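Palumbo Street Block Association
Minutes, general meeting, 20 November 2018
Held in the back room at Dadeo Hardware

Called to order a bit late, waiting on the key. 20 households signed in. Quorum ok.

September minutes: read, one fix (the drain is on the north side, not the south). Approved with the fix.

Money
Balance in checking is $197 after paying for the flyers and the folding table repair. Dues are still out from a few houses on the far end. Reminder slips go out with the next flyer. Question whether we can take dues by phone app. No objection but somebody has to look into the fees first. Carried over.

Parking on Clirard Avenue
Long discussion. City wants to go to permit-only on the east side from the corner to the laundromat. People on that side mostly for, people across the street mostly against, they figure the cars will just move over to them. Point made that the church lets out at the same time as the brunch place fills up and no permit fixes that. Point made that permits cost money and guests get two passes only. Asked for a show of hands just to get a feel: 7 for, 6 against, rest want to see the map first. No formal vote. Secretary to write the city and ask for the map plus the hours. Letter to say we have not taken a position.

Also the hydrant by the alley, paint is gone off the curb, people park there all night. Reported twice. Will report again.

Leaf pickup
Truck skipped the lower block. City says piles were too close to the storm grate. Residents say they were where they always are. Rake them back from the grate, bags are fine if they are the paper kind. Next pass not scheduled yet, call the main number. Someone asked about sharing a leaf blower, did not go anywhere.

Skikolden Park
Swing chain still broken. Parks dept says part is ordered. Bench by the water fountain has been sanded and looks good, thanks to those who did it. Light at the path entrance goes on and off. Two people said they quit cutting through after dark becuase of it. Motion to ask for a new fixture and not just another bulb. Seconded, passed, no nays.

Dog bags: dispenser empty again. Discussion of whether we should keep buying them. Roughly half the room said yes, the rest said the city should. Tabled.

Noise
Complaint about deliveries behind the restaurant before sunup. Owner was told and said the driver picks the time. Ask for the delivery company's number. If no answer by next meeting, look up what the ordinance says about hours. One resident says the backup beeper is worse than the truck. Noted.

Winter stuff
Salt bucket goes on the corner by the mailbox like last year. Lid is cracked, need a new one or a brick. Sidewalk shoveling list going around, put down your name if you can do an extra house or if you need yours done. List is short so far on the can-do side.

Block supper
Looking at what to do for next year. Ideas so far: chili, crawfish, potluck with no theme. Crawfish got the most talk. For: people show up for it. Against: cost, the smell in the trash cans if pickup is a day off, and some folks don't eat shelfish. Would need a second main dish regardless. Pot and burner would have to be borrowed or rented, no price yet. Paper on the tables or mats, not decided. Bowls for shells at every seat was suggested and people liked that. Trash: double bag, tie it, straight to the bins, not left on the curb. Date not set. Supper sign-up sheet to come out with the spring flyer.

New business
Little library box door is off one hinge. Needs a screw, longer than the one that was in there. Will be done this week.
Request for a yard sale in the spring, same day for the whole block. Good response. Put on the next agenda.
Lost cat flyers should come down once the cat is home, cat is home.

To do
- letter to city re parking map and hours
- hydrant curb, report again
- park light request
- delivery company number
- salt bucket lid
- look into app fees for dues
- price for pot and burner

Next meeting same room, date on the flyer. Please stack your chairs after, they were left out last time.

Adjourned.
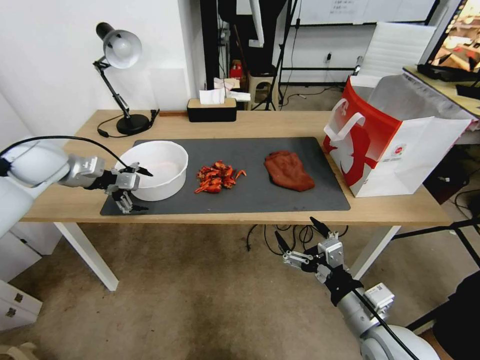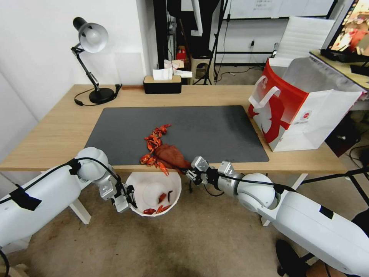 Crawfish on a dark gray mat, both pictures. See Block supper.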